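Home | Issues | Authors | Search
Print this article | E-mail this article

4. What the night crew saw: crowd tracking of storm fronts

4.1 Setting

The sample we worked with came from the May observing run of Bandilari, the amateur network that Siv Lundgren started as a mailing list and that now takes in anyone with a backyard telescope and a clear view to the south. We can't say enough good things about these people. They sat out in the cold, night after night, drawing and photographing the storm bands of Jupiter, and they sent us 827 usable reports (we had hoped for 400!).

Each report gives a start time, the telescope aperture, a seeing estimate on the observer's own scale, and either a sketch or a stacked photo. The scales were a headache. Thenmozhi Panicker built a conversion table by asking observers to rate the same set of test clips, and the spread between them shrank nicely once her table was applied. Reports from the Georgiev group, who had already agreed on a common scale among themselves, needed almost no adjustment. 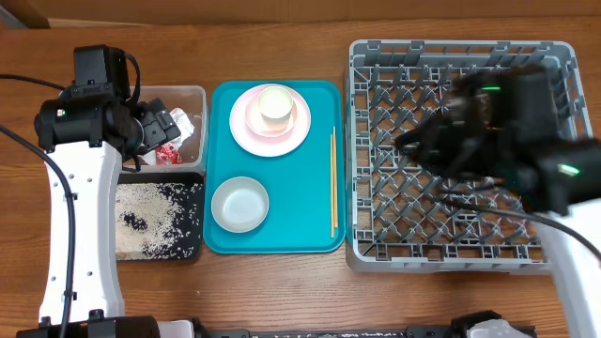

Figure 3. Two robot arms over a wood-grain tabletop.

4.2 Matching sketches to photos

Our favorite part of the project was finding out how good the sketches are. A practiced observer at the eyepiece waits for those short moments when the air settles, and the pencil catches detail that a long stack can smear. We placed every sketch on the same longitude grid as the photos using Cleltia, our in-house mapping program, and then compared the positions of the bright spots along the northern belt.

For observers with more than two seasons behind them, spot positions in sketches and photos agreed closely enough that we merged the two sets. Newer observers tended to place spots too near the center of the disk. Valter Torvik had warned us to expect this, and we were delighted to see it come out so cleanly in the numbers, with the same lean showing up in both halves of the run. 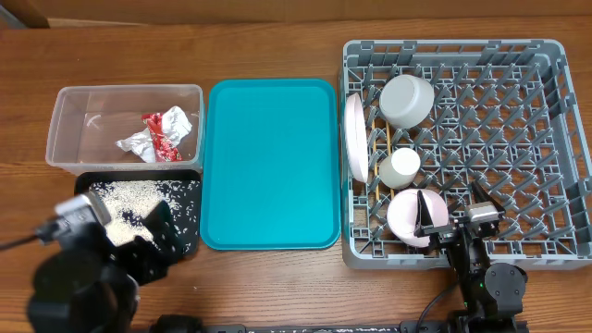 The merged set let us follow one bright spot through its whole visible life, from a faint notch on the belt edge to a long pale streak. At its fastest it gained on the spots ahead of it by around 3 degrees of longitude per day. Hundel, the station with the steadiest air in the network, caught it on the first night, and Sixten Sandberg's drawing from just after 4 a.m. is still the earliest record we have of it.

A gap remains in the second week, when cloud covered most of the northern stations. We filled in nothing there. The drift line is drawn dashed across the gap, and readers who want to try their own fit will find the raw longitudes in the appendix, along with the seeing values before and after conversion.

Valter Haugen is now going back through 700 older sketches from the network's paper files, and the first box already holds a spot that behaves very much like ours. We return to it in Section 5.

Previous section | Next section | Contents | Top of page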